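Student Robotics Club at Torkeck College Opens Its Outdoor Driving Project to New Members

JANPORT, October - The student robotics club of Torkeck College announced today that its outdoor driving project, named Kinby, will accept new members from all departments of the college. The club also publishes the first results of the project and invites local schools to attend the open practice at the end of the month.

Kinby is a small wheeled robot which the students program to travel across paved public areas without a person steering it. The project started as a class assignment in the course Introduction to Mobile Machines. When the course was finished, 7 of the students asked to continue the work in their free time, and the college gave them a room in the engineering building and a small budget for parts.

"In the classroom the floor is flat, the light is always the same and the walls are near," said Adaeze Ezeani, who teaches the course and is the adviser of the club. "Outside, the students must think again about almost everything they have written. I am very glad that they wanted to do this, also after the grades were given."

The main task of this term is called the long crossing. The robot receives a start point and an end point on an open paved area, and it must keep a straight course between them, then stop before it comes to the border of the pavement. The students are not allowed to touch the controls during a crossing, except for the stop button.
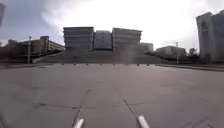
To keep its direction, the robot's program looks for the joint lines between the concrete slabs and compares them with the measurement from the wheels. This method was proposed by the second-year students of the club. It works well where the lines are clear, but stains and worn places in the concrete can be taken for a line by mistake, and on these places the program must decide which information it will trust. The students have written 3 versions of this part of the program until now, and the newest one is in use since the beginning of the term.

Far objects are another difficulty. A row of low bollards is easy to see for a person, but from a distance it takes up very little space in the camera picture, especially under a bright, cloudy sky. The club is therefore preparing a collection of marked pictures from its own drives. At the present time the collection contains 2,281 pictures, and every one of them was checked by a student by hand. The pictures show curbs, posts, steps, lamp poles and the edges of buildings, in different weather and at different times of day.

The longest crossing which was completed without a stop is 135 meters. The club wishes to say clearly that this result was reached in the early morning, when the area was quiet. Crossings with pedestrians in the near surroundings are planned only for next term, after the safety rules of the club have been reviewed by the college. Two students walk beside the robot at all times, and one of them holds the remote stop.

The work is supported by Onyeka, a workshop for electric drives in Janport, which gave the club two used motors and lets the members use its measuring bench in the evening. The club thanks the workshop for its patience with many questions.

New members do not need experience in programming. The club is looking for students who can help with mechanical work, with battery care, with checking the pictures, and with writing the documentation, which is still behind the rest of the project. An introduction meeting will take place at 5:30 p.m. in the club room, and the date will be put on the notice board of the engineering building. Students who cannot come at this hour may write to the club through the college office.

School groups who would like to see the open practice are asked to register before the visit, so that enough club members are present to explain the work. Attendance is free of charge. In case of rain the practice moves inside, and visitors can then see the program running on recorded drives - the robot itself is not yet protected against water.

About the club

The robotics club of Torkeck College is open to all students of the college. It meets two evenings every week during the term and takes part in regional student competitions.

Press contact: Adaeze Ezeani, club adviser, Torkeck College, Janport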